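Tlapale Building Blocks and Jelmont Play Table
Set-Up Guide

Section 4: Setting Out the Blocks

Complete Section 3 (leveling the table and fitting the walls) first. The tabletop should be clear and all three walls fixed in place before any blocks are put on it.

4.1 Before you start

You will need:
The block set, 30 pieces, item 619
A soft dry cloth
The storage tray
The piece list from the inside of the lid

Note: Plain wood pieces and colored pieces are packed in separate bags. Open the plain bag first.

4.2 Unpacking and checking

1. Wipe the white top with the dry cloth. Do not use spray cleaner on the day the walls are fitted.

2. Empty the plain bag into the tray. Do not tip it straight onto the table. Corners of the rectangular blocks can mark the finish.

3. Check each piece against the list. Run a thumb along the edges. A rough edge can be sanded lightly with fine paper. A split piece should be set aside and replaced.

4. Do the same with the colored bag. Look for chips at the points of the triangles and at the inside corner of the L-shaped pieces, where chips are easiest to miss.

5. Put the lid and both bags away. The bags are not toys.

Caution: Small parts. Keep the set away from children under three.

4.3 Placing the first pieces

6. Start with a plain rectangular block. Bring it in upright, held near the top, and lower it straight down. Sliding a block across the top will leave scuffs over time.

7. Leave open space on the table between the first block and any small flat pieces. A triangle lying flat is low enough to end up under the edge of a taller block, which will then lean.

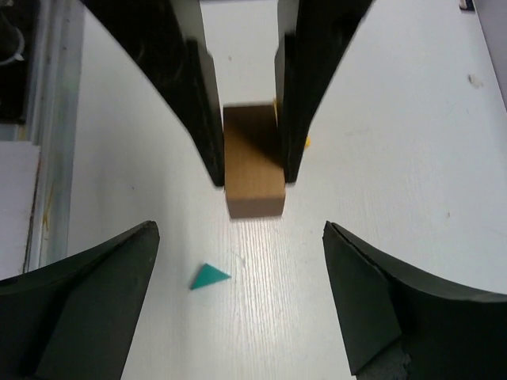

Thongchai Limsakul, on the Nitina owners' page: We put all the flat triangles down last now. My daughter kept standing the tall ones on top of them and the towers went over every time. I'd also say to keep the brown blocks together on one side, they're the ones everybody reaches for.

Either order is fine. If you place the flat pieces last, skip step 7 and return to it after step 10.

8. Lay cylinders on their sides only if the table is level. If one rolls, go back to Section 3 and adjust the feet. Otherwise stand them on end.

9. Place the L-shaped piece with some room on each side. It can take a cube in its inside corner, and children often find this without being shown.

10. Add the rest of the colored pieces one at a time. They do not need to be lined up or sorted by color. For a first session, a few pieces spread over the middle of the top are easier to work with than the full set.

Note: The walls stop blocks from going over the back and sides. The near side is open, so keep loose pieces away from that edge.

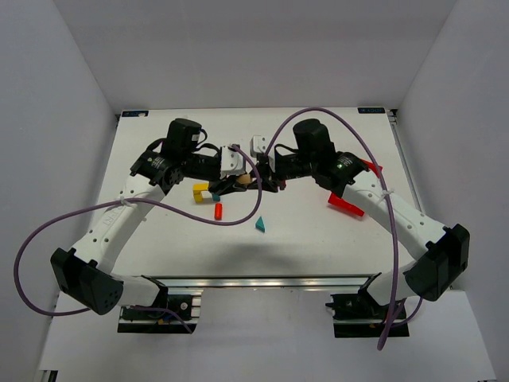
Figure 4-2. Colored blocks set out on the white top, walls in place.

4.4 Clearing up

11. Take down anything stacked before moving single pieces.

12. Return the cylinders to the tray first, then the rectangular blocks, then the cubes. Triangles and L-shaped pieces go on top.

13. Count the pieces into the tray. If the count is short, look along the foot of each wall.

Caution: Do not leave blocks on the table when moving it. It takes 2 people to lift the table with the walls on.

4.5 Replacement pieces

Single pieces can be ordered from Prirport by shape and color. Quote item 619 and the line number on the piece list. Line 17, the small cube, is sold in pairs. Plain wood pieces vary in shade, and a replacement may be lighter or darker than the rest of the set.

Continue to Section 5, Care of the Tabletop.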